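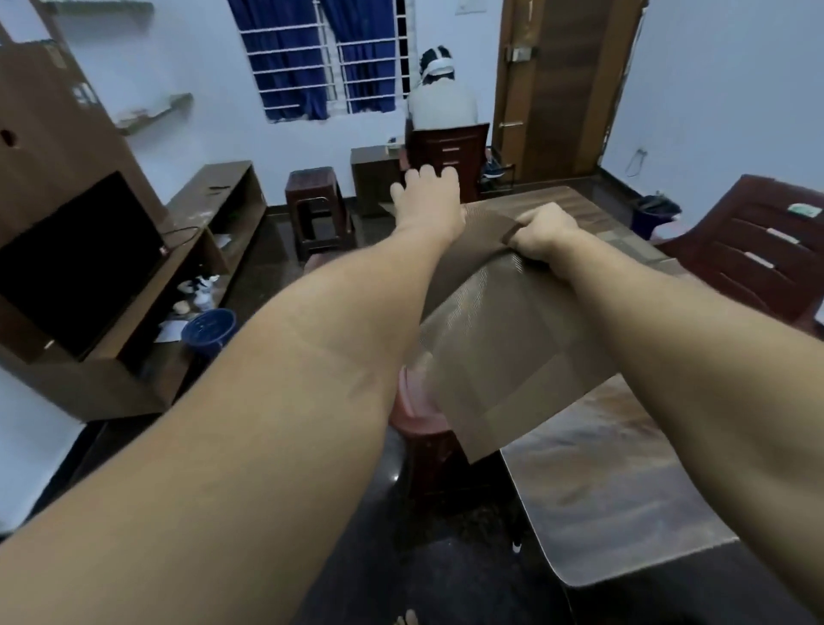

Can a mesh-back chair be fixed at home, or does it have to go to a shop?

Most can be fixed at home if the frame is sound. Sagging mesh and loose backrests are the usual trouble.

Chair repair days back at Jollbridge

2025-02-09. The Jollbridge repair sessions are running again after the winter break. Chairs only for now. Tables and stools from April, space permitting.

Donal Keogh is taking bookings. Limit of 2 chairs per household, drop off in the morning, pick up the same day if its a simple job. Reweaving takes longer, allow 3 weeks.

Over 3,000 chairs came through last year, Keogh said, most of them dining or desk chairs with the back gone wobbly. "People tip them, lean on them, drag them by the top rail. Then they wonder."

Rafferty Ruiz-Ortega is teaching the mesh class, upstairs at the Bramodell building. 13 places, a few left at time of writing. Bring your own chair. Wipe it down first please.

Cost: free for checking over, parts charged at what they cost us. Mesh comes in tan, black and gray. Other colors have to be orderd.

Not accepted: gas-lift office chairs, anything with woodworm, car seats (yes, we get asked).

Parking is behind Bramodell, not out front. Bookings at the desk or by phone, mornings only.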